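Textiles at Home, session 9: pattern and repeat

Notes for those who missed it, and for me, as I lost my own copy!

We started with the half-drop. Take your motif, slide the next column down by half its height, and the eye stops seeing rows. I still draw mine on squared paper first (Aiguo Zou does hers straight on screen and is much quicker, but I like a rubber and a pencil).

Then scale. A big flower needs air round it. Small sprigs can crowd together quite happily, and they hide a seam better too. If you're buying cloth, ask for the repeat length before you order, or you'll end up like me with roughly 200 cm of curtain that won't match its partner.

Florals on quilted and tufted bedding:
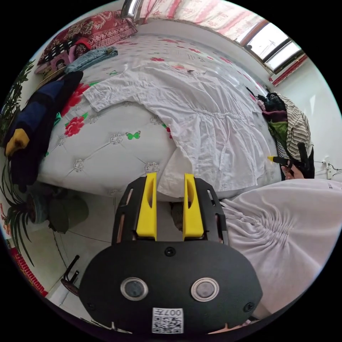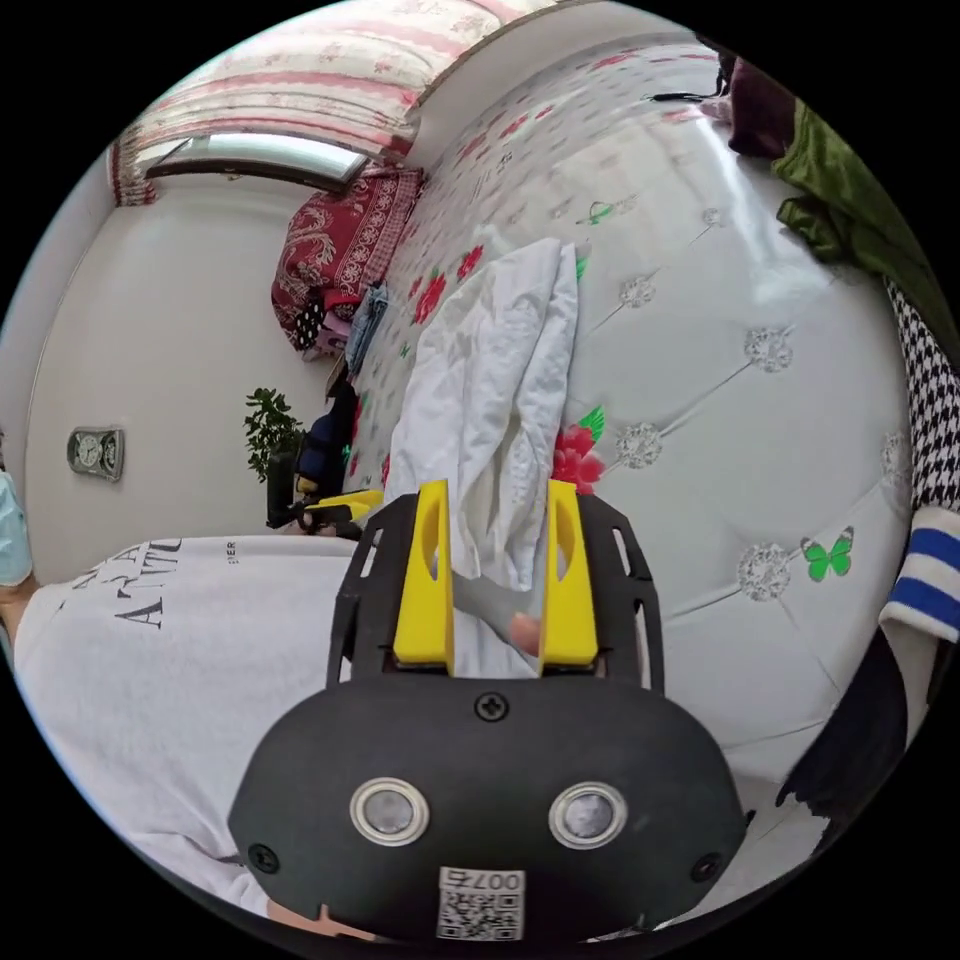
With anything stitched down in diamonds, work out the stitching grid before you place the print, so a line doesn't run through the middle of a petal.

For next time, please read Somkiat Prasertsri's handout on borders and bring one scrap of printed cloth, any size. Tea towels count.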